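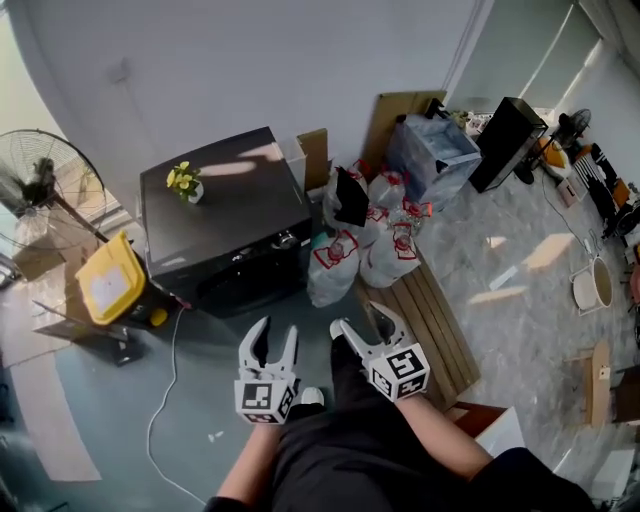

The back room, with the flowers and the bottles.

Search stories Go
Print this page | E-mail to a friend

The Room at Dovham

The letter said the room would be cleared by February. Marama Mudgway read it twice and believed it less the second time. Cleltari had sent her letters before, and she kept them in a folder, in order of how wrong they were.

She stood on the gray tile and looked at what her cousin Skelow called progress. The bottles were in their wrapping beside the pallet, with red on every bundle. He had told her a buyer would pay 400 dollars for the lot. She had met Skelow's buyers. The last one left with a ladder and a promise.

"And the flowers?" she asked him over the phone.

"To make it feel lived in."

"By whom?"

He didn't have that one ready. The little yellow plant sat on top of the big black thing in the sun — real or fake, she wasn't going to touch it and find out. In her experience people brought in a plant when they wanted you to stop looking at the floor. So she looked at the floor. A thin white cable ran across the tiles toward the tall black box, and cardboard leaned on the wall as if it paid rent.

"Gilchrist says it's worth 66 a week," Skelow said. "As storage."

"Gilchrist said that about the boat."

"It was a good boat."

"It was 8 feet long and it was in a tree."

She heard him put the kettle on. He always did that when he was about to ask for money.
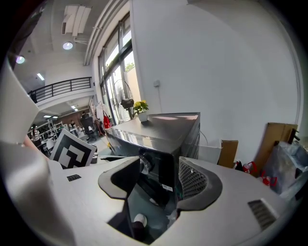 What happens to the bottles if the buyer doesn't come?

They stay on the pallet until someone else offers to haul them away, and Marama pays for the truck.

She worked that out before the kettle boiled, and told him she would give it 2 weeks. He thanked her far too warmly. She wrote the date on the back of the letter — January 30, 2023 — and put it in the folder, near the front.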